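Controls and Labels — notes for session 3
Hitivstead evening program, everyday design unit
D. Marciniak
Handed out February 12, 2024

Notes typed up fast from my own cards. Read before the workshop, bring a pencil. If you missed the last one get the sorting sheets off Tumaini Were, he has the spares.

Where we're up to

Last session: buttons and switches. Things that are on or off. Now the in-between ones — dials, knobs, sliders, levers with a range. Stove, heater, toaster, shower, car fan, sewing machine tension. All same problem. Someone has to look at a mark and guess what it'll do.

Terms for tonight:

Range — lowest setting to highest.
Step — gap between one setting and the next. Can be fixed (it clicks) or continuous (slides anywhere).
Scale — the marks and numbers printed beside it.
Pointer — whatever part of the control tells you where you are. Line on a knob, edge of a slider, a dot.
Unit — what the number is a number OF. Often missing.
Home position — where it sits when nobody's fiddled with it. Some controls don't have one.

Please use these in the write-up. "Twiddly bit" got into four assignments last year.

1. Numbers with units, numbers without

Oven dial says 200. Fine, degrees. You can check it with an oven thermometer and complain if it's wrong. The number is a promise.

Toaster dial says 4. Four what? Some people say minutes. Some say darkness. Most makers mean "more than the one before and less than the one after". That's an order, nothing else. You can't say 4 is twice 2. Class argued about this for ages in January and half still weren't convinced, so try it at home with cheap bread. Same bread, same toaster, let it cool down between goes. Write down the time for each setting. Then see if the gaps are even. Mine weren't even close.

So:
- number with a unit = measurement
- number with no unit = place in a queue
- number with no unit that LOOKS like a measurement = trouble

Fridge dials are the classic. Does a bigger number mean colder or warmer? Lenuța Zamfir asked her whole street at Pultlow for her project. 65 households. 47 got it right for their own fridge, the rest were turning it the wrong way, one of them for years with the milk going off. Good project, ask her to show you the sheet. Her point was that people weren't careless. The dial said 1 to 7 and there was no snowflake, no arrow, no word. They'd learned it the other way on an old fridge.

Write on your sheet: what would you add to that dial if you could only add one thing?

2. Direction

Things people expect (in this country, mostly, check with the class because we've got people from all over):
- up is more
- right is more
- clockwise is more
- taps are the exception, anticlockwise gives you more water. Everyone knows it, hardly anyone has noticed it

Trouble starts when two of these meet. A slider lying on its side is easy, left low, right high. Stand it up, also easy. Put it on a slope or on a panel that can be picked up and turned around, and "up" has gone. Then you depend on the printing. Numbers carry their own direction, 1 to 5 is clear from any side so long as you can read it upside down. Plain tick marks don't. A wedge shape (thin end, fat end) does, and survives translation too.

Thanakorn Hemmin brought in a bedside radio with the volume wheel set in the side of the case. Edge of the wheel only. Roll it towards you, louder or quieter? Went round the room, split nearly down the middle. No right answer until you've tried it and by then you've woken the house up.

3. Where the digits go

Digits next to the track, digits on the knob, digits underneath where your hand covers them. Third one is far too common. Left-handers get it worst. Look at where your fingers and palm are while you're moving the thing, then look at what you can still read. Bench examples, digits beside the control:

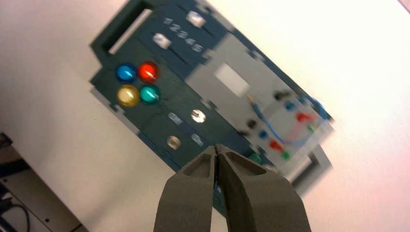

Digits 1 to 5 with a slider knob on either side.
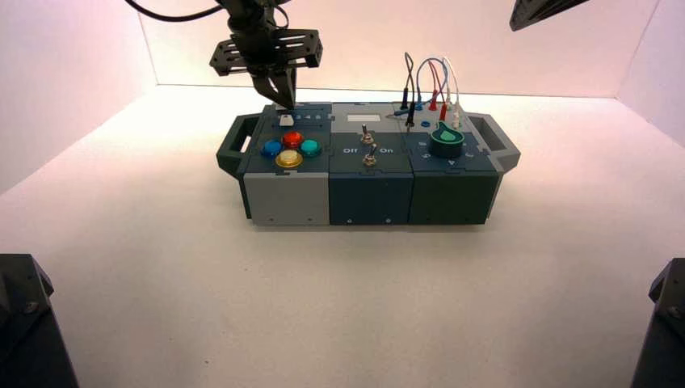 Second question is contrast. White on dark is good in dim light, a bit glary under a lamp. Dark on pale is good in sun. Grey on silver is good nowhere and every second kettle has it. Moulded numbers in the same colour as the plastic — you can feel them, which helps some people a lot, but for reading they're useless. Best ones do both, raised and coloured in.

Size. Rule of thumb for this unit: put it on a table, stand up, take one step back. If you can't read it standing there it's too small for a kitchen. Not scientific. Works.

Wear. Printing on the part people touch goes first. Look at any old stove, the setting the family uses is the one that's rubbed off. Print it on the panel beside the control and it lasts much longer. (Felicja Kaczorowski's stove: "simmer" gone completely, the kids know it as "where it's blank". It still works as a label in a way.)

4. Clicks and no clicks

Fixed steps: you can feel where you are. Can set it in the dark. Can tell someone over the phone, "put it on three". Downside, the one you want is always between two steps. Shower people know this pain.

Continuous: get it exactly how you like it, never find it again. People solve it with nail polish, a bit of tape, a pencil line on the wall. When you see a homemade mark on something that's the user finishing the design. Photograph them, collect them, best free research you'll do. I've got an envelope of these, remind me to pass it round.

In-between kind: continuous with one click in the middle. Balance knobs on old stereos. Lovely. You can find the centre without looking and still nudge it.

Stiffness goes with this. Too loose and it moves when you wipe the bench. Too stiff and people overshoot. They push, nothing, push harder, and it jumps right past. Worst on short tracks where a small movement is a big change. If the track has to be short use fewer steps.

5. How many steps

Five is enough for most jobs around the house. People want words for them: very low, low, middle, high, very high. After that you run out of words and it's just numbers. Ten is fine if the person uses it every day. Anything beyond that wants a unit, or a display, or both.

Odd or even? An odd number has a middle. People love a middle. Hand someone a dial 1 to 5 and they'll start on 3 without thinking. If the middle isn't a sensible place to start (bathroom heater in summer) don't give them one. Or move the home position and mark it properly.

Zero. Does zero mean off or lowest? Iron: off. Fan: off. Some heaters: lowest, still running, and the off switch is round the back. Write OFF if you mean off. Three letters, there's room.

6. Labels in words

Makers print words when the numbers have failed. Look out for:
- words that describe the machine ("half power")
- words that describe the result ("melt butter")
- words that describe the stuff ("wool")

Results and stuff are easier for most people. They come with something in mind, a jumper, a pie. Machine words ask them to do a translation first. But result words go out of date and they don't travel. The Ustis washing instructions we read last time had a setting called "collars". Nobody under fifty could say what it did diferently.

Pictures instead of words, whole other session. Short version: sun, snowflake, drop, flame are safe. A fan symbol gets mistaken for a flower. Wavy lines mean heat, water, smell or steam depending on who you ask.

Exercise A (pairs, in class)

Pick one control from the table. Don't read the manual.
Before you touch it write down: range, step, pointer, unit, home position. Leave blanks if you can't tell, blanks are useful.
Then move it. What did you get wrong?
Swap with the pair beside you and compare blanks. If you both left the same blank that's the label's fault.

Exercise B (home)

One control you use every day. Draw it from memory first, then go and look. Draw it again from life beside the first one. Both drawings get handed in, no cheating with the first one, I can always tell. Underneath write which marks you'd forgotten and whether you've ever needed them.

Exercise C (only if you've time)

Redo the label for the fridge dial in section 1. Has to fit on the strip provided. One colour of ink. Try it on someone who hasn't done the course and don't help them. Write down what they say word for word, including the rude bits.

Marking

Same sheet as session 2. I'm looking for what you noticed more than neat drawing. Use the terms. Spelling not marked, obviously, see above.

Odds and ends

- Tian reader, chapter on scales and gauges: skip the history, read from the weather glass onwards. Photocopies in the tray.
- Somebody left a good pair of scissors, orange handles. In the top drawer.
- Next session is gauges and displays, where you read but can't touch. Bring a kitchen timer or bathroom scales or anything with a needle. Digital ok but the needle ones are more fun to argue about.
- Room gets locked early again, so please stack chairs before we do the last excercise, then we can walk straight out.
- Assignment sheets to me or to Tumaini. If it's late just tell me which week you're aiming for.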